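3.2 Night-time noise and the siting of small equipment rooms

The second part of the survey dealt with noise in shared office buildings. Readings were taken at 14 sites in the Brumollow district during December, each over five nights. Complaints from tenants had been recorded by the building managers, and these records were made available to the authors under the terms agreed with Roreo.

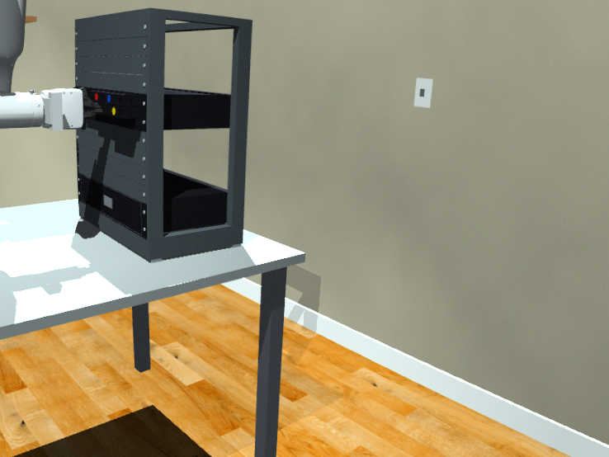

Low-frequency hum was the complaint most often recorded. It was reported chiefly by tenants whose desks stood against a shared wall, and it was described as worse after the street traffic had died down. Okafor and Balogun treat hum and rattle as separate matters, and the same division is kept in this paper. Rattle was traced in most cases to loose ceiling tiles or to window fittings.

Wall finish was noted at every site, as bare plaster and painted board reflect sound more strongly than fabric or cork.

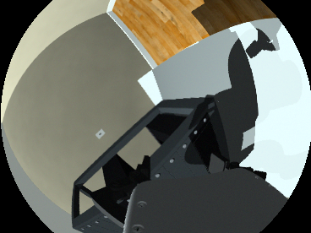

Figure 5. Pale beige wall and wooden flooring, wide circular view.

Floors were recorded in the same way. Boards laid directly on joists carried footfall and hum into the room below, and carpet reduced the first a good deal more than the second. The Ajayi method was used to score each room, with 10 as the highest mark.
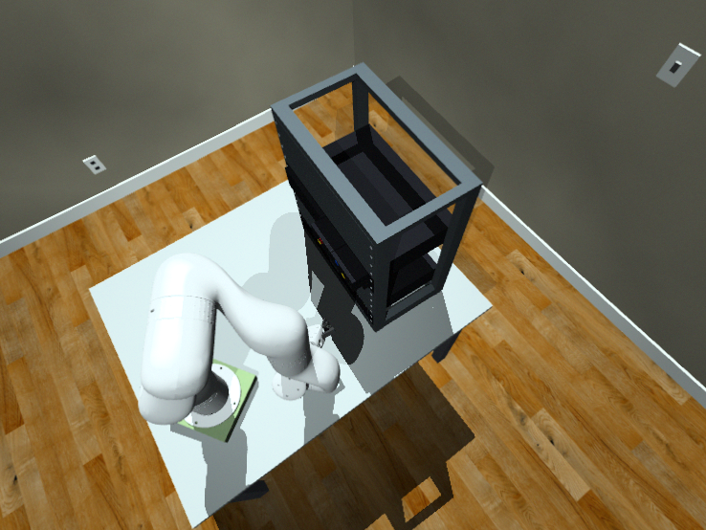
In all, 913 entries were taken from the managers' records. Entries without a room number were set aside and are listed in the appendix. The scores for the Warnex building are given separately, as its upper floors were being let to new tenants during the survey.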